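Review: Clatar Bench Practice Kit for Two-Arm Food Handling Tasks

The Clatar kit is a written practice set with a few physical parts: a laminated station card, a floor tape plan, a props list, a pad of run sheets and a 2-part binder. Part one covers the station. Part two covers the task. It sells for 379 dollars and is aimed at small labs and training shops that run arms on kitchen tasks and have no house rules of their own. We worked through it on the toast task, which is the longest of the set, and logged 722 runs against its sheets.

We use the kit next to the Orellana station guide, which is free and shorter. Where the two disagree, it is noted below.

What the kit asks for

The station rules come first and are the best part of the binder. Table cover in one matte color. Props from the list, in the start layout given on the card, with nothing else inside the reach of either arm. Heat protection for people on the table before the toaster is powered. Status lights on both arms visible from the operator's position. Floor marking on the approach side. Cables dressed so that no loop lies where a gripper, a prop or a sleeve can catch it.

The toast layout is simple: toaster to the left, plate near the center, mitts toward the near edge.
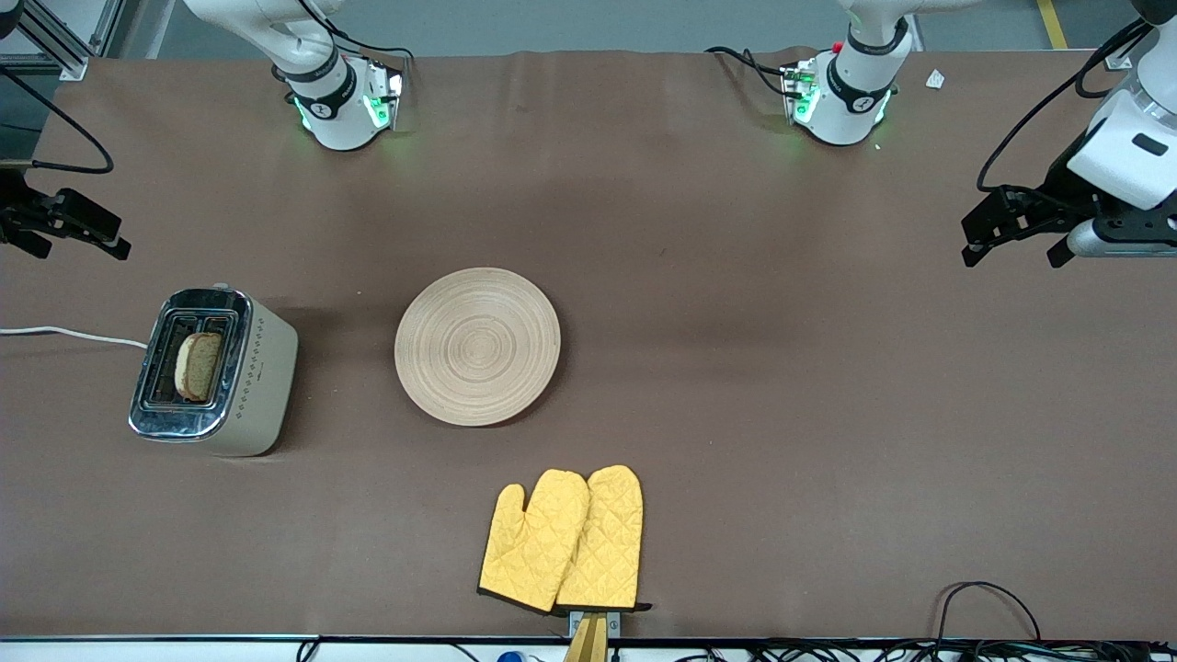 Toast layout: two-slot toaster, wooden plate, mitts. Note the cable loop on the table surface at lower right.

The layout section is clear enough that a new operator can set the table without help. Positions are given relative to the table edges and to each other, and the card carries a tolerance for each prop. The tolerance for the plate is tight. The one for the mitts is loose, which is correct, as they are not handled in this task.

The cable rule is where most stations will fail on the first audit. The binder says "no slack on the work surface" and leaves it at that. It gives no clip spacing, no minimum bend radius and no advice for stations where the wiring comes up over the near edge. The Orellana guide has a full page on this and we recommend using that page in its place. A loop lying on the table is a finding under either document.

The power cord rule is better. The cord must leave the toaster on the side away from the plate and run straight to the table edge, and neither arm may carry a prop across it. We had no trouble keeping to this.

The scrap rule reads: remove all paper, tape ends and crumbs before each run. It sounds fussy. Paper near a toaster is a fire risk, and loose scraps are also a nuisance when wrist camera footage is used for review. The kit puts this check on the run sheet as its own box, and it should stay there. It is the box operators tick without looking.

Task rules

Part two splits the toast task into load, lower, wait, pick and place. Each step has an entry condition, an exit condition and a stop condition. The stop conditions are short and can be read aloud:

Stop if a finger touches the chrome top of the toaster.
Stop if the bread tears and a piece drops into a slot.
Stop if the plate shifts outside its tolerance.
Stop if a person reaches over the table edge while either arm is live.

The last one applies even when the arms are holding position. The Orellana guide allows a reach with the arms paused. We prefer the Clatar rule and have dropped the other.

For the place step, the kit defines a good result as bread lying flat in the recess of the plate, with no part resting on the rim and both fingers clear before the arm lifts. It asks for a wrist view at the moment of release, kept with the run sheet. The choice of a plate with a wide rim and a recessed center helps here. A slice resting on the rim tips up and is easy to spot, even in a blurred view.

Our complaint concerns finger clearance. The binder says the fingers must be "clear of the bread" and does not say how this is judged. From a wrist view, a fingertip can overlap the edge of a slice on screen with open air between the two. The reverse error is also possible. Two reviewers scoring the same still will disagree, and ours did, often enough that we stopped scoring clearance from stills at all. The rule needs a second view from the side, or a gripper opening value logged at release.

Motion blur is a related gap. The kit sets no minimum sharpness and no settling time before the view is saved. We now hold the arm still for 2 seconds before saving the release view. -- This is our own addition and not part of the kit.

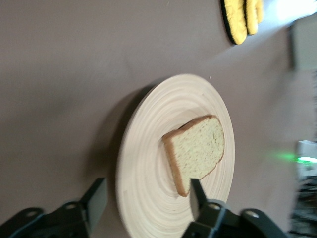
Hygiene and wear

The hygiene section is thin. It treats all bread as a test piece that is thrown away at the end of the session, and it says so on the card. That is acceptable. It does not cover cleaning of bare wooden plates, which hold crumbs in the grain, and it lists one wipe-down per day for the fingers. We wipe them at every bread change. Drilent sells a finger cleaning schedule as a separate sheet, and it fits the binder holes.

The station card has held up well. The run sheet pad has not: the glue strip fails and pages come loose by Monday afternoon if the pad is opened at the start of that day. Buy the Zakcombe pad, which has the same columns and a stitched edge.

Verdict

Recommended for the station rules and the stop conditions. The cable rule and the clearance rule need to be replaced or extended before the kit is used for scored work. Shops that already follow the Orellana guide can skip part one and should ask whether part two is sold alone. At the time of writing it is not.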